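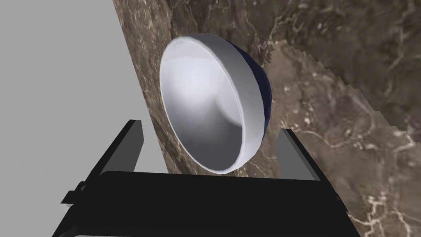
Why does a glaze sometimes crack into a web of fine lines after the pot comes out of the kiln?

The glaze shrinks more than the clay under it as both cool, so the glaze ends up stretched and breaks to let go of the strain. The lines are called crazing. They can be there when the kiln is opened, or they can show up months later.

Ceramics 1, Unit 3: Glaze Fit
Handout revised 2020-04-29

Read this before the glaze lab. Bring your test tiles and your notebook.

Expansion and shrinkage

Nearly all solid materials get bigger when heated and smaller when cooled. Potters care mostly about the cooling side. While the glaze is molten it can flow and adjust to the clay. At some point on the way down it gets stiff, and from then on glaze and clay are locked together. Any difference in how much they shrink after that turns into stress.

Three cases:

Glaze shrinks more than clay. The glaze is under tension. Glass is weak in tension, so it crazes.

Glaze shrinks a little less than clay. The glaze is under light compression. This is what we want. The pot is stronger than it would be without glaze.

Glaze shrinks much less than clay. The glaze is under heavy compression and may pop off at rims and handle edges in sharp slivers. This is shivering. Throw shivered ware away. Do not eat or drink from it.

What changes the fit

Sodium and potassium raise expansion a lot. Glazes high in feldspar often craze for this reason. Silica lowers expansion in a fully melted glaze. Boron in modest amounts also lowers it, and so do magnesium and lithium, though lithium is strong and can push a glaze into shivering.

The usual first fix for crazing is more silica, added in small steps. If the glaze turns stiff or dull, go back one step and swap part of the sodium feldspar for a source of magnesium such as talc. Change one thing per test.

Thickness matters too. A glaze that fits when thin may craze where it pools in the bottom of a bowl. Look there first when you check your work.

Delayed crazing

Porous clay takes up water from the air and from washing, and it swells very slightly as it does. The glaze does not swell with it. A pot that looked fine in June can be crazed by winter. Earthenware is the most likely to do this. Well-fired stoneware takes up much less water.

Lab procedure

1. Mix 1000 grams dry weight of the Bisht clear base. The recipe is on the wall by the scales.
2. Split it into batches and add silica as listed for your group.
3. Dip your tiles. Mark the back of each with iron wash before it goes on the cart.
4. After firing, rub black ink over each tile and wipe it off. Ink stays in the cracks.
5. Tiles with no lines go on to the heat test. Mr. Kobori runs the oven. Tiles go from the oven straight into ice water, 3 rounds, and get inked again after each round.

Wear goggles and long sleeves for step 5. Silica dust is harmful to the lungs, so wear your fitted respirator for steps 1 and 2 and clean up with a wet sponge. No sweeping.

Crackle on purpose

Some glazes are made to craze, and the lines are often stained with ink or tea. The look is old and well liked. Keep it for vases and wall pieces. Crazed ware is weaker, and on a porous body it lets liquid into the clay.

Written work

Write up your results in 12 sentences or fewer, with a table of tile number, silica added, and what the ink showed. The write-up counts for 70 percent of the unit grade and the notebook for the rest. Hand it in to Anderson Furtado at the Zindthorpe studio office.

Next unit: kiln schedules and slow cooling. Read the Mivport packet up to the section on cones.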